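Chores by Machine: Where Things Stand

October 29, 2026
Gallery by Sunita Grewal

Can a machine do the chores yet? At the Gikholm test rooms the answer depends on the chore, and sometimes on the surface it is done on. The programme that began in June covers wiping, folding, shelf work and tidying. Each task is attempted in simulation first, and only those that pass are moved to the hardware rooms. The notes below cover the current round.

A task passes when it is finished without human help in under 3 minutes. Dropping the object counts as a failure, even if it is picked up again. So does pushing it off the table.

Rigid goods remain the easy part. Boxes and tins of known size, standing upright on a shelf, are handled well enough that the Bemska shop trial now runs them overnight. Of 176 shelf attempts in the last round, 30 failed, mostly where two boxes had been placed touching and there was no room for a finger between them.

Cloth is slower. A tea towel can be folded if it starts flat. Starting from a heap, the Georgiev controller spends most of its time looking for a corner, and it will often take hold of a fold by mistake. The pass rate has not moved since the summer and the task has stayed in simulation.

Loose, stringy and leafy things are the least settled group: mop heads, fringes, trimmings, pot plants. Their outline changes with each contact, so a grasp planned from one view may be wrong by the time the fingers close. Prodent supplied the revised grasp planner, which checks the outline again just before closing. It adds time to every attempt and has reduced the number of empty grasps.

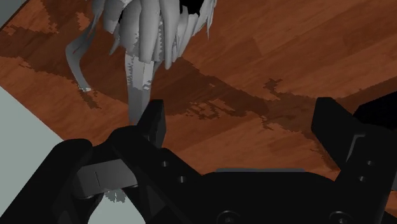 Simulated tabletop, wood-grain surface. Gripper open, with the shredded grey strands hanging above and slightly to the left of the gap. One flat strand comes down almost to the tip of the left finger.

Sunita, I would still put the 3-minute limit down as the weak point of the whole exercise. A person clearing a table does not stop at each object to be timed, and a machine that is slow on the fringe but never drops anything might be more use in a kitchen than a quick one. Could the next round report drops and time separately?
Georgiev

Both figures are logged and will be listed in separate columns from the next round. The limit itself stays, as the earlier 77 runs were scored with it and would otherwise have to be repeated.

Next in the queue: wiping around fixed objects, then cutlery sorting.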